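Eltside Property Services – Tenant Help Desk
Ticket 1788: Room booking calendar shows the wrong start time
Status: Resolved
Location: Bustamante building, small offices, fourth floor
Reported by: Imelda Galang
Assigned to: Kenneth Bautista

Description of the problem
The tenant reports that bookings made through the Rernia web calendar appear one hour late on the confirmation e-mail. A booking entered for 9:00 a.m. is confirmed for 10:00 a.m. The calendar page itself shows the correct time. The problem affects small offices only. Meeting rooms on the same floor are not affected.

Two tenants arrived for the same office on the same morning, each with a valid confirmation. The front desk moved one of them to another office and recorded no charge.

First response
The tenant was asked to sign out, clear saved data for the booking page and make a test booking. The result was the same. A second test from a front desk computer also gave a confirmation one hour late. The fault was therefore not limited to the tenant's computer, and the ticket was raised to priority 2. 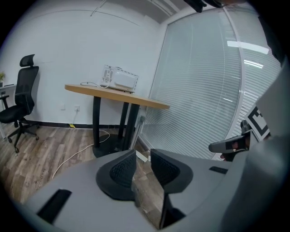 Posted by Severyn Derkach, Building Systems
July 9, 2026 | Updates to this ticket: 6

Investigation
The small offices were moved to a new booking group in April. Meeting rooms stayed in the old group. Each group holds its own time zone setting, and the new group had been created with the default value instead of the local one. The calendar page reads the time zone from the building record, but the confirmation e-mail reads it from the group – hence the difference between the two.

Benjie Marquez checked the invoice records for the same period. Invoices are based on the length of a booking and do not use the start time. No refunds are due.

Action taken
The time zone for the small office group was changed to match the building record. The mail service was restarted. Corrected confirmations were sent for 27 future bookings, with a short note asking tenants to delete the earlier message.

Test bookings were then made from the web calendar and from the front desk. Both confirmations showed the correct start time.

Remaining items
Bookings copied into a personal calendar before the change will keep the wrong time. Tenants must remove these entries and add them again from the corrected e-mail.

The door display software, supplied by Likura, stores times for about 4 hours before it refreshes. Displays may show the old time until then. Please do not restart them by hand.

Dindo Espiritu will add the time zone setting to the checklist for new booking groups.

Tenant reply
Confirmed by Imelda Galang: the new e-mail shows 9:00 a.m. and the ticket may be closed.

Closed by Kenneth Bautista
Related category: Bookings and confirmations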